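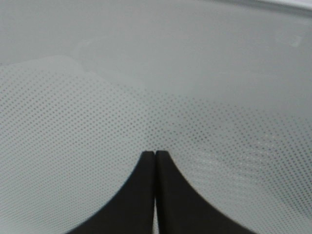
Podon. Legislative and diplomatic records, Erdale office.

About Podon

Podon collects, indexes and republishes public statements made by heads of government, ministers and party leaders. The collection covers speeches, joint communiques, floor debates, press conference transcripts and written answers to parliamentary questions. Subscribers are mainly newsrooms, university departments and legislative research offices.

The company was set up by Firdevs Tuncer and Mawar Rahman, who had worked together on the foreign desk of a regional news service. Its first product was a search index of statements on border and river treaties. Coverage of security, trade and election law was added later, and the treaty index is still maintained as a separate file.

What we hold

The main archive takes in 2,600 new documents in a typical month. The volume rises when legislatures are in session and during summit periods, with the highest intake usually in October. Each document is stored in its original language together with the source address, the time of publication and, where the speaker departed from a prepared text, both versions.

Sources are listed in the public register. The register currently has 718 entries, each a government office, legislature, party or intergovernmental body that publishes its own material. We do not take statements from social media accounts unless the account is named in the register as an official channel. Anonymous briefings are outside the scope of the archive.

How records are processed

New documents are collected every hour and checked against existing entries for duplicates. A records editor assigns the speaker, office held at the time, venue, type of statement and subject codes. Subject codes follow the Podon code list, version 2, which replaced the earlier list of free keywords. Records made under the old list keep their original keywords in a secondary field.

Translations into English are marked as official, agency or in-house. An in-house translation is read by a second editor before release. Where an official translation differs in meaning from the original, the official wording is kept and a note is attached to the passage concerned. Quoted text is never shortened inside a record.

Corrections

Governments sometimes withdraw or amend a published statement. When this happens, the earlier text stays in the archive with a status flag and the new text is filed beside it. Errors made by Podon are corrected in place and recorded in the change log, which subscribers can download. Requests for correction should give the record number and the passage in question. A request from the speaker's office is handled in the same way as any other.

Services

Karabulut is the search interface. It supports searches by speaker, office, country, date range and exact phrase, and results can be exported as plain text or as a table.

Fleteo is the alert service. Subscribers enter a search and receive new matching records by email or through a data feed. Alerts can be sent as records are released or held for a daily message at 6:00 a.m. local time.

Custom extracts are available to research offices that need a fixed set of records for a report or hearing. The extract includes the query used, so the set can be rebuilt later.

Staff and ownership

Podon has 20 employees, most of them records editors. Firdevs Tuncer is managing director and is responsible for the source register. Mawar Rahman is head of records and maintains the code list. The company is owned by its two founders and is funded by subscriptions. It does not accept payment from parties, candidates or governments for the inclusion, removal or placement of records. Legislative research offices pay the standard rate.

Employees may not hold party office or work on a campaign while employed here. The full staff policy is available on request from the Erdale office.

Contact

Subscription questions go to the accounts desk. Source suggestions and corrections go to the records desk, which is open from 8:30 a.m. to 5:00 p.m. Visits to the Erdale office are by appointment.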